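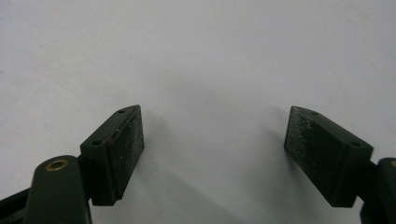 The Fuel Order

The order came into force on a Thursday, and by noon there were 11 trucks lined up at the Woseck crossing with the wrong kind of engine.

Callum Rennie had read the order four times. It said that no diesel vehicle built to the old standard could enter the valley after the first of the month. It said nothing about vehicles that were already inside and wanted to go out and come back. He had called the ministry on Monday to ask. A woman took down the question and read it back to him correctly, and that was the last he heard of it.

The driver at the front had a load of seed potatoes for Ayala. He had turned off his engine and was sitting on the step of the cab with his boots unlaced.

"I crossed here last week," he said.

"Last week was May's rules."

"Same truck."

"I know it is."

Callum gave him the printed sheet. The driver looked at the back of it, which was blank, and then at the front.

"It says I can get a filter put on."

"Clemivo does them. In Randar."

"How far is Randar?"

"Thirty-three miles."

"Which side?"

Callum pointed over the barrier, into the valley. The driver laughed and folded the sheet into his shirt pocket.

Callum's father had worked this barrier before him, when the trucks came through with their stacks pouring and the snow along the road was gray by Christmas. He had coughed for the last six years of his life. The doctor at Ayala had never put a cause in writing. Callum was in favor of the order. He had said so at the public meeting, standing up, with his hat in his hand, and a man behind him had told him to sit down.

"What's a filter cost?" the driver asked.

"Six hundred. Might be more for one this size."

"I get paid nearly that for the load."

A horn sounded down the line. Another one answered it. Callum went into the booth and called the ministry again, and listened to it ring. On the desk was a pad of passes left over from the spring floods, good for one trip, for urgent repairs. The word "repairs" was printed in bold. He wrote "filter, Randar" on the top one and stamped it.

He carried it back out to the driver.

"You go straight to Clemivo," he said. "You get it fitted, then you take the potatoes to Ayala."

"And if they can't fit it today?"

"Then you park there and sleep."

The driver laced up his boots. Callum raised the barrier and stood to one side with his sleeve over his mouth until the truck was through. Then he went back for the pad and walked down to the second truck.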